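Progress report, second period
Vitcombe shared workroom: laundry and linen routine
Prepared for the grants desk at Mitsotakis-Vlachou by Achilleas Bakalis

You asked for a plain account of whether the folding work is worth continuing. My answer so far is maybe, and less firmly than the first report suggested. That report said the routine would pay for itself by June. I didn't write it, and I can't find what the claim was based on.

The money first. Of the 222 cloths bought under the grant, we can still put our hands on 160. A few were thrown out with stains. The rest have wandered off to other rooms, which is what the sign-out sheet was meant to prevent. The sheet was filled in properly for the first two weeks and then hardly at all.
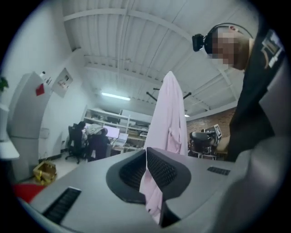

Skustex quoted us a replacement price that I think is too high, and I have not ordered anything. I'd rather see the missing cloths looked for before we pay for them twice. Their claim that the fabric keeps its shape through repeated washing is one I would like to see tested by someone who doesn't sell it. We washed 12 of them together on the warm setting and I couldn't get the edges of three to line up afterward.

On folding itself, the written method has each cloth picked up by two corners, shaken once, laid flat and folded in thirds. People like it at the training session. A week later half of them are folding in quarters again, and the stacks on the shelf lean. I don't see how a second training session fixes that, though one is in the budget.

The shelf labels have helped. I was against spending money on them and I was wrong.
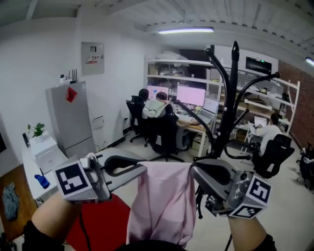

Thin cloths are still the slow part of the job. The heavier ones from Bruletti can be laid down in one move and mostly stay where they're put. The pink ones are another matter: held up by the top corners, one hangs in loose folds and lets some of the light through, and all of that slack has to be smoothed out before the first fold. The average time per cloth in the last report mixed both weights, so it tells you very little. I have asked for the two to be timed separately from now on.

Space is the other problem. Folding shares a room with desk work, and finished stacks get moved whenever someone needs the surface. The plan calls for a dedicated folding table. We don't have one, and the 13 weeks left are not many if it has to be ordered.

What I am asking for: leave the second training session unspent for now, let us put that money toward the table, and hold the Skustex order until the missing cloths have been searched for. I would also drop the savings estimate from the project summary. If the separate timings show a gain I will put a figure back in, with the sheets attached so you can check it.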